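We use cookies to remember your settings and count visits. By staying on this page you accept this. OK / Manage

Tuesday

Up before six to read the judge's order in the Nunov case before work. Nunov is the streaming box company being sued by Movden over preloaded apps. The hearing on the injunction has been moved again, this time because Movden's lawyers want to add a second defendant, the reseller Urano. I had taken the afternoon off to listen in on the phone line. Too late to give it back, so I used it for dentist paperwork and the gutter.

The order is 19 pages and most of it is about service. Urano says the papers went to an old address. The judge didn't say much about whether a seller is liable for what a customer watches, and that's the only part I care about. One footnote on page 5 says the court "takes no view." Fine.

Called Josphat Barasa at lunch. He thinks they will settle before spring and that Nunov will agree to ship the box bare. I said the people who bought it at 49 dollars bought it for the apps, and a bare one is worth nothing to them. He said that was Movden's whole argument. He has a point but I didn't tell him so.

Mine is still in the closet with the cord wrapped around it. I haven't plugged it in since the last update took the movie menu away.

Değirmenci put up a new post about the block list in his country, where the provider cut off a whole hosting company to get at one site. His own page was down for 5 days. He wrote to the provider and got a form letter back. I copied the post into my folder in case it goes too.

Wrote half a page for the newsletter and deleted most of it. Kept the paragraph on the footnote. Soup for dinner. Rain started after eight and the gutter held on the left side only.

To do: print the Urano motion, call the dentist back, buy toner.

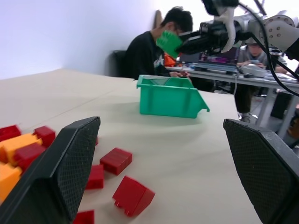

Wednesday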